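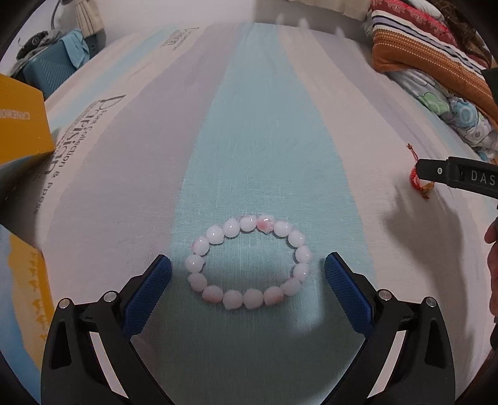

My Aunt Nadine never threw away a button. When she moved out of her house in March, she handed me a cookie tin that weighed about as much as a Thanksgiving turkey and said, "You'll know what to do with these." I did not know what to do with these. I put the tin on top of the fridge and felt guilty every time I got out the milk.

Then I met Delali Boateng, who runs the button swap in the back of the old Rundholm department store. I'd gone along expecting a couple of card tables and some weak coffee, and I came home three hours later with a notebook full of words I'd never heard before. Shank! Sew-through! Whistle! (A whistle has one hole in front and two in back, and I'm now the kind of person who brings that up at dinner.)

Button people are generous with what they know. Khalil Obeidat spent most of an afternoon going through my tin with me, tapping each one gently against his front teeth. Plastic feels warm and dull, he says, and glass clicks. Shell feels cold and a little gritty at the back. I tried it and got it wrong eight times in a row, and he just kept passing me more buttons.

His own collection stands at 2276, all sewn onto cards, and he can tell you where he got nearly any of them. The best story belongs to a pair of green glass ones he found on a ruined coat at a yard sale. The seller wanted two dollars for the coat. Khalil paid it, snipped off the buttons in the driveway and gave the coat back, which the seller thought was hilarious.

Damian Ostrowski is more of a user than a keeper. He mends jackets for half the neighborhood and thinks a button on a card is a button out of work. He and Khalil have been having this argument for years – very happily, as far as I can tell.

I'm somewhere in the middle. I've sewn a set of Nadine's brass ones onto my winter coat, and the rest are sorted into jam jars on the windowsill. She came by last week, picked up the jar of blues and asked if she could have it back.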